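Handout 6: Looking at a hand-held gripper kit before you buy one
Automation Basics, 2018-10-24

Bring this one with you next time, because I'm going to ask you to argue with me about it. We're still on the Mallora question from last week: do you rent a robot cell, buy one, or start with a pair of grippers that a person holds and works by hand? The kit I want to talk through is the hand-held pair from Trindell. 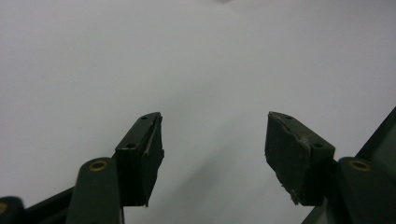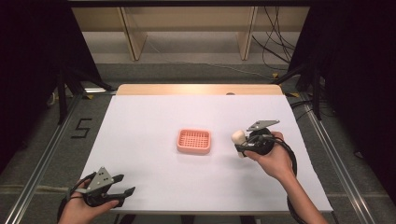
I like this kit more than I expected to, and I'll start with what you get for the money. The basic package is two grippers, cables, and a year of support, and the quote I got was $3,000. Whoever works it wears nothing heavy and needs very little training (I was fine after 18 minutes, and I'm clumsy). The job with the soap dish is a good one to think about when you judge any gripper. The dish is small, with a raised rim and a slotted bottom, and the left gripper is sitting there open while the right one holds the little cream-colored piece. One hand can do the whole task, so ask yourself what you'd be paying for with the second one! For some of you the answer will be "nothing," and Trindell does sell them singly.

Now the pads. Get into the habit of looking at the fingers up close before you look at anything else in a kit. Each pad has two small screw holes on its sloped face, and in the close view the right pad has whitish scuffs and chips at its lower inner corner. I'd write that down in a review every time. Pads wear, fine, but I want to know what a new set costs and how long it takes to arrive. Trindell told me 21 days, and I think that's too long for a part this basic. The pivots have brass-colored bushings, so add those to your list of things to ask about too.

Cables next, my pet peeve. Both grippers have one, and the right one is coiled and trails back along the forearm. I stopped noticing it pretty quickly on short jobs. On a long shift I think I'd hate it – try it yourself at the lab and tell me if I'm being fussy.

How it stacks up against the other two we've read about:

Prasalel – cheaper, one size of finger only, and the manual is a mess.
Šimkus – lovely to hold, but you pay for support by the call.
Trindell – the middle price, clear paperwork, slow spare parts.

For next time, write me one page as if you were the buyer. Pick a small object from your own kitchen or bathroom, say which kit you'd want for moving it 100 times in a row, and list the questions you'd send the seller before signing. Price is allowed to be one of them, but please don't make it the first. The longer version of this is your December paper, so keep your notes.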